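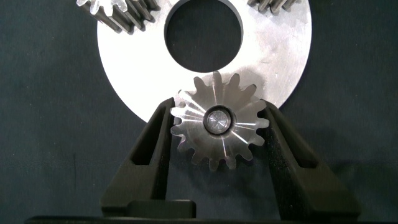 A reader in Ultbridge writes that her lease has 60 years left, that her neighbour has just paid to extend his, and that she can't see why a piece of paper should cost more than a new kitchen. She asks whether she can leave it for another few years.

She can, but the price is likely to go up while she does. I have spent a fair part of this year on the same question for my own flat in Clavport, so these are my notes. I am not a solicitor. I am a leaseholder who reads the schedules.

The premium for a statutory extension of a flat lease in England is built from parts. The first is the ground rent the landlord loses, because the new lease is at a peppercorn. The second is the landlord's wait: he would have had the flat back at the end of the old term and now has to wait another 90 years. The third is marriage value, the rise in the combined worth of both interests once the lease is long again. It is split equally, and it is only payable when the unexpired term is 80 years or less. At 60 years it is normally the largest part of the bill.

My own ground rent is small and fixed, so the first part came out at 765 pounds. The figure for marriage value was a good deal less pleasant and I will leave it out, as it depends on local sale prices and would mislead anyone outside Clavport.

Then there are the costs. The tenant pays the landlord's reasonable legal and valuation fees as well as her own. The landlord's solicitor asked for 1,484 pounds plus VAT. I asked for a breakdown and received a narrative of 24 lines, several of which dealt with the service charge account. Those are not recoverable under the section that covers an extension, and they came off after one letter. The landlord's costs of negotiating the price are not recoverable either – check for them under headings such as "correspondence with valuer".

Some points on procedure:

You must have owned the flat for two years before serving notice. The date that counts is registration at the Land Registry, not completion. Mine was registered in February, months after I had the keys.

The valuation date is the date the notice is served. Serving it stops the clock on the term, even if the talks drag on.

The notice must give the landlord at least two months to reply. If he serves a counter-notice and no terms are agreed, the tribunal application has to be made within six months of it. Miss that and the claim is treated as withdrawn, with a 12-month wait before you can start again.

The offer in the notice must be a genuine one. A token sum can make it invalid.

Informal deals are quicker, but read the rent clause. The first draft I was sent kept a ground rent that doubled at intervals. I declined it and served the formal notice on 11/10/2020.

The counter-notice has not come yet.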